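Ticket 478
Site: Amaral building, ground floor laundry
Opened by: Arnaldo Brandão
Category: Laundry equipment
Priority: Normal
Status: Open, waiting on part

Problem as reported
Dryer 1 stops before the end of the cycle. Load is still damp in the middle, mostly at the thick seams. No error shown that anyone wrote down. Washer 1 was reported in the same message as "leaving threads in the door." I am keeping both on this ticket.

Log

9:40 a.m. Started with the washer. Wiped the rubber seal and found lint and a short length of white thread in the lower fold. Drain filter had two buttons in it. Ran a rinse with a white cloth to see if anything marked it.
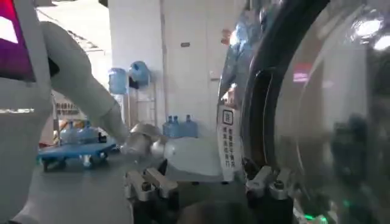 Cloth came out clean. Ran it again on the fast spin, same result. I don't think the washer is tearing anything. The thread matches the hems on the older Floltska towels, which are coming apart. Please pull those from use.

10:25 a.m. Moved to the dryer. Lint screen was clear. Behind the screen was another matter, a packed layer about as wide as my hand. Vacuumed it out. Ran a full load of towels on normal, and it stopped after 11 minutes. Opened and closed the door, pressed start, and it ran to the end.

Second load stopped too. Pushing firmly on the latch side got it going again, so I suspect the door catch.

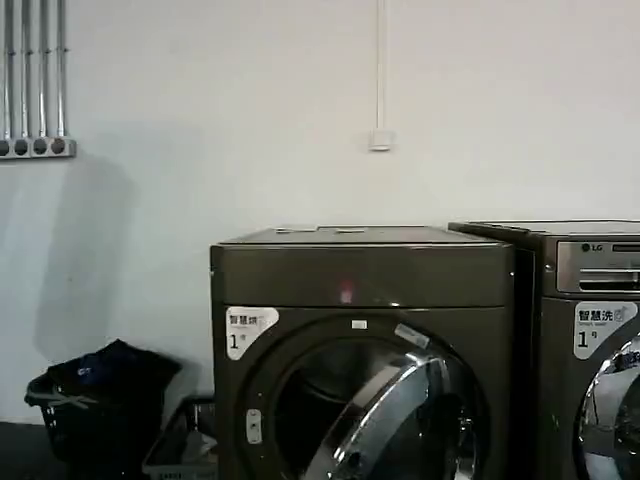 11:50 a.m. Called Oretti for a catch. Part 112 on their list, not in stock, expected in December. Asked them to send 2 so we have a spare.

1:15 p.m. Checked the outside vent. Flap opens and closes freely. Hose is not crushed.

Until the part arrives
Dryer 1 can be used for small loads. Close the door and press on the latch side before starting. If it stops, do that once more and restart. If it stops again, take the load out and use another dryer. Do not tape the door.

Reply from Lirnex service desk
Is the catch loose, or is it worn? If loose, can it be tightened for now?

Reply from Arnaldo
Worn. Both screws are tight. Leave the ticket open until I have fitted the new one and run two full loads.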